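Thursday, January 22, 2026

Cold morning, and the bus to Dromlow was late again. I wanted to be at the courthouse before nine, but I arrived when the hearing was already open and I had to stand at the back wall.

The matter was the march of last May, when the people with shields and covered faces walked through Dilow and stopped in front of the prayer house. The city gave them a permit for 97 persons. The neighbors say many more came. Now the judge must decide if the city can ask for the names of the organizers, and their lawyer says this is against free speech. I understood most of it, but the legal words are still difficult for me and I wrote down 11 of them to look up at home.

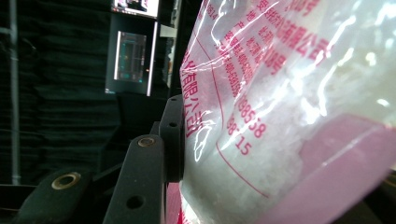 At the break I talked with a woman from the Plilton tenants' group. She said that leaflets were found again on Na Street last week, under the wipers of parked cars. Same ugly text as in the spring, only the address of the website is new. She brought them to the police and received a report number, nothing else. I asked if I may mention it in the newsletter and she said yes, but without the name of her building.

The petition for a better permit rule has now 1002 signatures. I am glad, although I had hoped for more from our side of the river, where people are tired of this subject. I am also a little tired of it, I must admit.
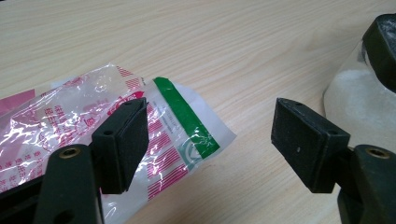

In the afternoon the judge listened to both sides for a short time and said the decision will come in writing. So we wait. Two young men in matching black jackets sat in the first row and looked back at us often. I did not like it, and I looked at my notebook until they turned around.

Took the same bus home with the radio too loud. I made soup and started the newsletter text, 2 paragraphs, both too long. Tomorrow I must call the clerk and ask how I can get a copy of the permit.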